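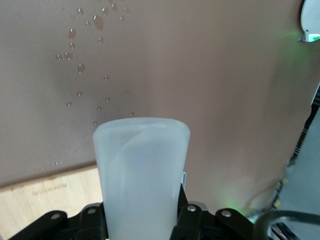
Set the equipment budget before choosing grippers. For a two-arm bench, reserve 2000 for mounts, cabling and spare fingers, and 1000 for sensors.
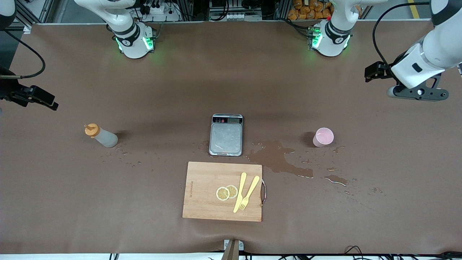 Consumables get their own line - 200 a month is a fair start. Sándor Veres at Dunau lists them by task. For drink preparation, include cups, lemons and a replacement kitchen scale; droplets on the weighing platform are reason enough to price a sealed model. Send the list to purchasing by August.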